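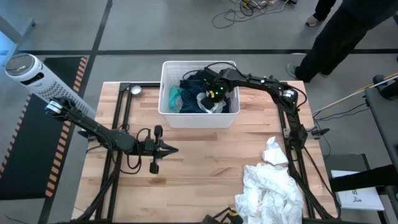 Alia project: where we are since the spring report

Prepared for the Saarinen fund by Dinesh Kartha, with help from Venla Nurmi and Lenni Lindqvist

Hi Tyyne, and hello to everyone else on the fund side who gets this forwarded. You asked me last time to go easier on the acronyms and say more about what we do all day, so I'm going to try. If I slip, circle it and send it back!

Quick reminder of what you're paying for. Alia is the shared mailbox-and-people service we run for small offices in Fluvholm that get hit with fake invoices, fake payroll changes and all the other junk that ends with somebody wiring money to a stranger. An office signs up, their staff get a button in their mail program, and when a message smells off they press it. The message comes to us. We look at it, we write back in plain English, and if it's bad we pull the same message out of everyone else's inbox too. The software does the sorting and a person does the answering.

We signed up 18 offices, the number we promised you. Sixteen was where we were stuck for most of the summer (a dental practice and a moving company both wanted their own lawyers to read the agreement, and both lawyers were on vacation, naturally), but the last two came on in August and they've been lovely to work with.

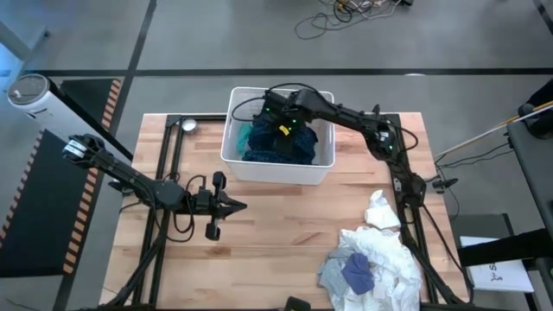
5 min read

What's been landing in the mailbox

We've handled about 900 reported messages in this period. Most of them were harmless: newsletters people forgot they'd signed up for, a courier's real delivery notices that look faker than the fake ones, and one office's own Christmas party survey from last year, which someone had resent by mistake. I'm fine with that. I would so much prefer people press the button on a newsletter than sit there wondering.

The bad ones fell into a few piles. The biggest was the supplier bank change. You get an email from a company you do buy from, on a thread you really were part of, saying their bank details have changed and could you please use the new ones from now on. The reason these are so nasty is that the supplier's mailbox has often been broken into, so the address is right and the old messages underneath are right. Checking the sender's name gets you nowhere. The only advice that holds up is to call the supplier on a number you already had, and we've now put that sentence on a sticker that goes on the monitor of whoever pays the bills. Venla designed it. It's orange. People complain about the orange and keep the sticker.

The second pile was shared-document links that lead to a login page. We saw a batch of these in August that went to nearly all of our offices on the same morning, and I want to tell you about it because it's the best day the project has had so far. The first report came in at 8:40 from a receptionist at the surveyor's office. Lenni opened it in the test machine, saw the copied login page, and had the message out of the other inboxes before I'd found a parking spot. Two people had already typed in their passwords. Both of them called us themselves, and both had the new sign-in keys, so the password alone wasn't enough to get anyone in. We reset them anyway, went through the sign-in records for the day, and found failed attempts and nothing else.

Third, and I didn't see this one coming when I wrote the application, was phone calls. Somebody calls claiming to be from the IT company, knows the name of the office manager, and asks the new hire to install a little remote help tool. Alia is built around email and has nothing to say about phones. For now we ask people to hang up and call us, and we write the call down by hand in the same log. Joonas has been asking whether we should have a proper phone line for this and I think he's right. More on that under money.

The sorting software

You'll remember from the spring report that the sorter was too jumpy. It flagged anything with the word "invoice" in it, and when half your customers are bookkeepers that's a rough way to live. Lenni spent a good chunk of the summer on it. What it does now is compare a message with what that office normally gets from that sender: same writing habits, same kind of attachment, same reply address. The reply address check turned out to be worth more than everything else put together, and it was also the simplest to write, which Lenni is still a bit sore about.

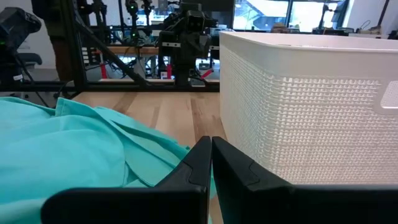 It still gets things wrong in one direction I care about, and that's when a supplier switches to a new billing system. Suddenly the address, the layout and the attachment are all different, and the sorter screams. We've been adding those by hand as they come up. Lenni wants a way for one office's "yes, this is real, I called them" to count for the others, and I've asked for that to wait until we've thought about what happens if someone clicks yes without calling. I've met people. I'd like a second pair of eyes in there.

We also moved the whole thing off the old server and over to Nokov for hosting. The move was planned for a quiet evening and ate most of the following day as well. No reports were lost, but replies were slow that day and three offices noticed. I wrote to each of them to say sorry. The backup restore got tested for real during all this, so at least I can finally tick that line in your checklist.

Training visits

Venla has been out to every office at least once. She dropped the slides after the first few visits and now just sits down with people and goes through the messages their own office reported that month. It works much better! Folks get competitive about it. She keeps the names off, and she won't do the thing where you send your own staff a fake phishing email to catch them out. A couple of owners asked for it. We said no, because the whole service depends on people feeling okay about telling us they clicked, and I'd hate to burn that.

What we haven't done is the evening session for the shops that can't close during the day. It was in the plan for this period and it slipped. Venla has it penciled in for after the next round of visits.

Money

Spending is close to plan. The sign-in keys came in $900 over what I'd budgeted, all of it because I counted one key per person and everyone needs a spare. That was my mistake and an embarrassing one for somebody in this line of work. I've covered it from the travel line, which was fat anyway with all the offices being in town.

The server move cost less than the quote. I haven't moved that money anywhere and I'd like to ask, Tyyne, if we can put it toward the phone line Joonas suggested. It would be one number, answered during office hours, with the calls logged alongside the emails. He has priced it two ways and I can send both over.

Things I'm worried about

Mostly it's us being a small crew. When Lenni was out sick, the mailbox was me and Venla, and Venla was on the road. Replies that normally take minutes took until after lunch. We've written down more of what's in Lenni's head since then, and Joonas is learning to use the test machine so he can take a turn.

The other one is what happens when the grant ends. Several owners have told me they'd pay something each month. I haven't asked how much yet and I'd like to talk it through with you before I do, so that I don't promise a price we can't live with.

Coming up next: the evening session, the phone line if you say yes, a proper write-up of the August batch that the offices can share with their suppliers, and a first go at Lenni's shared confirmations with the second check built in. The detailed log and the budget sheet are coming separately from Venla. Call me if anything in there looks odd, mornings are best.

Dinesh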